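The dividend that pays for itself, and other bedtime stories

Every few years the market falls in love with a company that hands out more cash than it earns. This season it's Nemis, the packaging group, and the love letters are piling up. The yield is 7 percent. Brokers call it safe. I've read the accounts twice and I can't find where they put the safety.

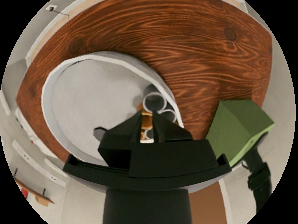
GREMUNBY, December - The Nemis annual meeting started at 10 in the morning and was done before lunch. Shareholders heard a lot about discipline and very little about debt. The payout was raised for the fifth year running, and the room clapped.

What went unsaid is that free cash flow didn't cover it. Nemis made up the gap by drawing on a credit line and selling a warehouse to Flaston, which now rents it back to them. That's a fine trick, but you need another warehouse next year.

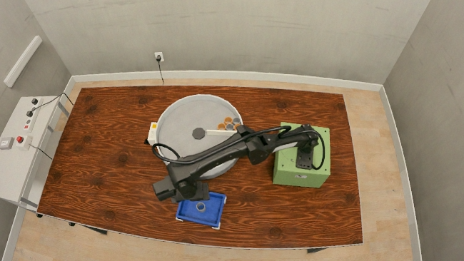
Can a company keep paying a dividend it hasn't earned?

For a while, as long as lenders go along with it. The trouble starts when the loans come due and the bank wants to know why the cash went out the door.

Management's answer is growth. The Sjögren purchase is supposed to bring in new customers and push margins up by the spring. Maybe so. I'd be happier if the forecast didn't assume that every customer stays, prices hold and paper costs drop all at once.
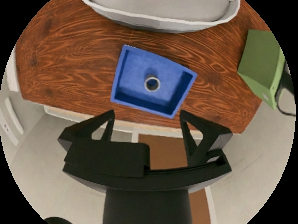
What the chart crowd sees

The technical people like Nemis too. The stock has bounced off the same level several times, so they've drawn a line under it and called it a floor. I have nothing against lines. But a floor made of yield hunters is only as solid as the next payout, and a cut would send them all to the same door.

Declan Penrose, who runs a small income fund, sold his last 4,000 shares in the fall. He told me he'd sooner miss a good year than explain a bad one.
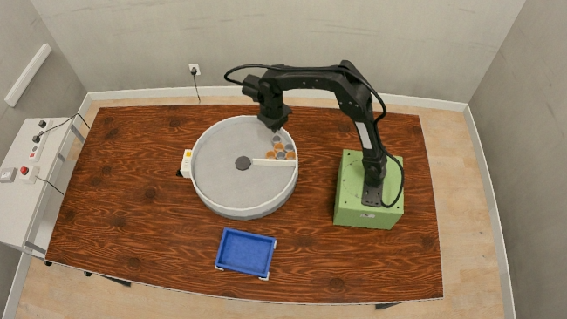
Martim Tavares thinks I'm being too gloomy. He has held the stock through two downturns, he wrote to me on Sunday, and each time "people like you" said the dividend was finished. He plans to reinvest every cent of the next one. I wrote back to ask what price would make him sell, and he said he hadn't picked one.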